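Virtual workshop passes 783 practice runs

04/01/2022

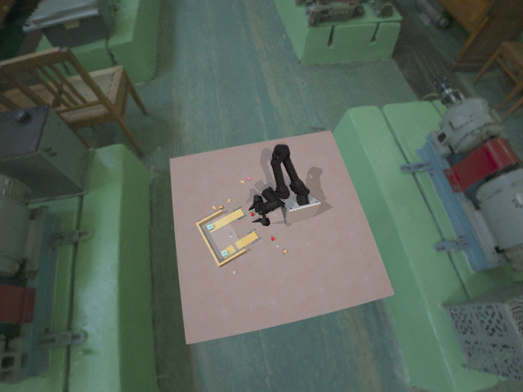
The simulated arm at work beside its yellow tray, with coloured pieces spread over the pink mat.

A simulated robot arm at Skosano has now recorded 783 practice runs, and the team behind the Mulline project couldn't be happier!

Each run is steered by a person at a keyboard and saved from start to finish, so that a learning system can later study how small pieces are picked up and moved. The pieces are put in new spots every time, and the best runs so far take under 60 seconds.

Twelve people have had a turn at the controls (some of them had never steered a robot before, and loved it). Fumbled grabs are kept too, marked as such, as the system can learn a good deal from them.

Training starts in February. Skosano will then share the full set of runs with its partners at Cruzado, who are keen to try them on an arm of their own.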